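Old desktop will not sell. Strip it or dump it?
Posted by Utell, 2023-12-22

I listed my late-model-for-its-day tower on the local board in July, asking $200. So far I have had 2 replies, one of them wanting to trade a canoe paddle. My wife would like the closet back. Is there money in parts, or should I haul it to the recycling drop-off and get on with my life?

Mostafa Morsy
Parts, but keep your hopes low. Memory sells, drives sell if you wipe them, cases just cost postage. Take the drive out before it goes anywhere, whatever you decide. I looked up mine by model number and the power supply was worth more than the rest of it. Opened up, they look like so:
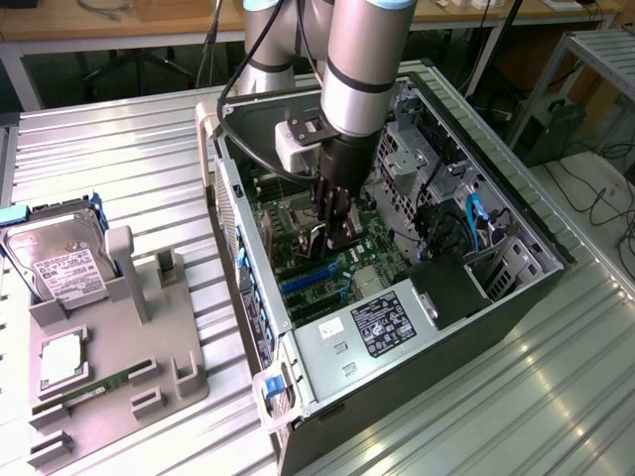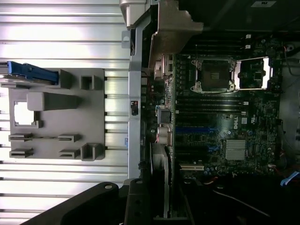
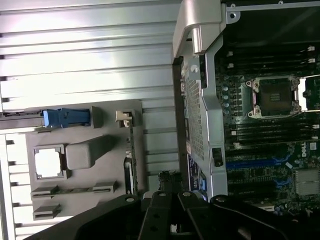
Desktop tower on its side; blue latch in the second and third.

Ask $40 for the whole thing and see who bites. I did and it went to a man with a van full of them.

Platby
take the paddle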